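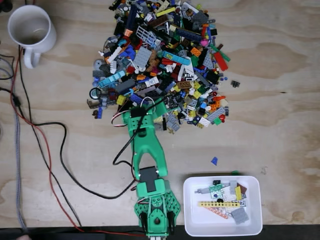

## Sorting at our Cidham workshop

**1/** From November, Treson is introducing robotic arms at the sorting tables in Cidham. Mixed LEGO is picked from the pile and parts are placed in a white tray.

**2/** No posts will be lost. Sorting staff move to checking trays and packing orders, on the same pay and hours.

**3/** Staff told us that long spells of hand sorting caused sore wrists. Sorting by hand is now limited to 2 hours a shift.

**4/** Training takes 3 mornings and is paid. Questions may be raised with your shift lead.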